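Brokska is done, or at least the drawing part of it is. I finished the last page on Saturday at two in the afternoon and then sat there erasing pencil lines until it got dark. It came out at 42 pages, ten more than I planned, and the extra ones are nearly all the chapter where the ferry doesn't come.

For anyone new to this blog, Brokska is a comic about an island town in its off season. I started it as a four-page strip for an anthology that folded before it printed anything. I kept the strip, drew a second one with the same harbor in it, and after that I was making a book whether I wanted to or not.

I went back and forth on color for most of the winter. The first version had full color on every page, done digitally, and it looked fine on a screen. On paper it looked like somebody else's comic. I printed the same spread three ways at the copy shop, pinned the sheets up over the sink, and left them there for a couple of weeks. The one I kept stopping at was the two-color one, black and a dull blue, so I redid everything that way. That cost me the whole of February and a lot of scanned washes I was fond of.

The printing will be risograph, at Wolmont, same as my last book. They have a blue that goes slightly chalky on uncoated stock and I have planned the whole thing around it. I'm ordering 500 copies. The last book was 200 and it ran out faster than I expected, and I spent a year telling people no. Five hundred boxes up to more than my closet can hold, so some of them will live under the bed.

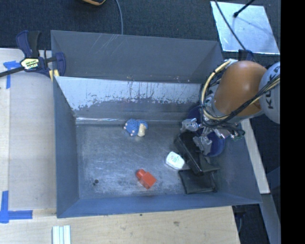
Texture has been the other big job. Flat blue on a big panel goes dead, and I have a lot of big panels, mostly sky and water and the side of the fish plant. For the earlier pages I used a dry brush on rough paper and scanned it in. For the fish plant I wanted something harder and more used, like the floor of that metal bin, with its cloudy scuffs and the fine scratches running through them. A brush won't give you that. I ended up rubbing a graphite stick over a sheet of drafting film I had sanded, then going back in with a craft knife. It took six sheets to get two I liked. I flip them and rotate them and so far I can't spot the repeats, though I'm sure some reader will write in.

Lettering is by hand again. I tried making a font from my own writing and every letter E looked like a stamp. There are 1,864 words in the book, which isn't many for its length, but I lettered all of them on separate sheets and dropped them in, and my wrist knows it. If I do this again I'll letter right on the page and live with the mistakes.

Things still to do: the back cover, the indicia, and the endpapers, which are going to be a map of the town. I have drawn the map twice and both times the lighthouse ended up on the wrong side of the bay compared with page 11. I may just redraw page 11.

The book will be $14 plus shipping. Michalski has agreed to carry it in the store, on the small press shelf by the register, and I'll have a half table at the Sorkari zine fair in May if the copies are back by then. Wolmont says they should be. I'll put preorders up once I have a proof in my hands and have checked that the blue is the right blue.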